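Home | Kitchen | Laundry | Workshop | Kids' Rooms | Contact

Can a Machine Pick Up the Toys Yet?

By Lilibeth Espiritu 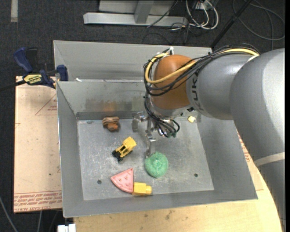 A KUKA arm over a metal bin of toys.

Readers ask every few months whether they can stop sorting the toy box by hand. Not yet. Arms like this one are bolted down and cost far more than a toy box is worth. A mixed bin is also hard work for a gripper. A yellow construction vehicle has wheels and corners, a round green toy has no edge to pinch, and anything lying against the wall leaves little room for a finger.

The same things slow down your own hands, so a few tips carry over to the playroom or the parts bench.

Use a wide bin with sloping sides. You can see what is in it and get your fingers behind things.

Spread before you sort. Tip the box onto a sheet and push the pile flat – one layer is enough.

Take the big pieces first, then whatever is touching a wall.

Keep small parts out of the main bin. A lidded tub on a shelf does the job.

Marta Stelmakh timed herself on a box of 84 toys and finished in 4 minutes. I would wait for a machine that can match that in a living room – with a rug – before spending anything.

Print this page | E-mail this page

Related tips
Robot vacuums and chair legs
Sorting 200 loose screws
Folding towels: by hand or by machine?
Labels that stay on plastic bins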